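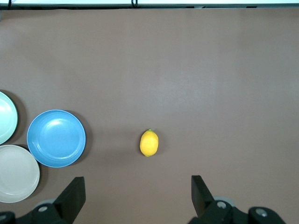

Home | Arms | Grippers | Chore Kits | Parts | Support

Isis two-finger gripper and the Wullurska table chore kit
Updated September, by the Frade workshop desk

Can a machine clear the kitchen table yet? We get asked this more than anything else, usually by people who have just finished clearing one themselves. The short answer is that it can do bits of it, some of them very nicely, and the Isis is the gripper we reach for when we want to see those bits done well!

The Isis is a parallel gripper with two fingers that stay square to each other as they open and close. It bolts to the wrist of the Skerkico arm and takes its power through the wrist connector, so there is no second lead to tape down the forearm. The Wullurska kit is the software side — a set of ready-made table routines you can run as they come, or retrain on your own crockery.

What it does well today

Fruit, first of all. A lemon lying by itself on a bare tabletop, with a plate or two off to one side, is a lovely first job. The color stands out, there is room for both fingers to come down, and the rounded shape forgives a grip that lands a little off center. We ran lemon-to-plate 2,000 times on the bench with the same arm and the same finger pads, and 1,933 of those ended with the lemon sitting on the plate we asked for. Most of the misses were rolls. The finger brushed the fruit on the way down, the lemon turned, and the arm closed on nothing. The kit now looks again before closing, and if you are on an older version please do update, it's a much calmer thing to watch.

Choosing between plates by color works too. Ask for the blue one with a green one and a beige one beside it and the kit sorts that out without fuss in ordinary daylight. Under a warm bulb in the evening, pale colors get harder to tell apart (beige and mint especially), so turn on a second lamp if you can.

What it does sometimes

Picking up the plates themselves. A plate with a raised rim and clear space beside it can be taken by the edge, one finger over and one finger under, provided the rim stands far enough off the table for the lower finger to get in. When plates overlap or touch, things get slower. The routine has to nudge one away before it can lift another, and nudging glossy plates on a smooth surface is a skill we are still working on. Some days it looks brilliant. Some days it pushes the same plate back and forth until you step in.

Shiny rims are the other trouble spot. A bright highlight on the inside slope of a plate can look like an edge to the wrist camera. Moving the lamp helps more than any setting we have tried.

What it can't do yet

Scraping. Stacking more than two plates. Anything with leftover sauce. Picking up a wet glass in a way that lets you keep breathing normally. We would love to put these on the list above, and when they earn it we will, but please don't buy the kit for them now.

Speed also belongs here. One lemon takes the arm 30 seconds from first look to letting go. You can beat that with your eyes shut. Where it starts to be useful is when it can carry on by itself while you're in the next room, and for loose fruit and light objects we think that's close.

Setting up

Mount the gripper with the fingers pointing away from the arm and tighten the screws evenly. Open it fully and check that the camera can see both fingertips. Use a plain, matte table covering in one color for your first sessions; busy tablecloths come later. Run the finger calibration, then put down one object and one plate and let it have a go. Keep your hands back from the fingers while it moves — they close gently, but the arm behind them has some weight to it.

In the box

Isis gripper with standard fingers, mounting screws, hex key, a spare pair of soft pads, and a printed setup sheet. The Wullurska kit is a download and comes with the gripper. The Skerkico arm is sold separately, and the Isis does not fit the older wrist plate without the adapter listed under Parts.

Pads wear with use. Change them when the surface goes smooth, and wipe them after citrus.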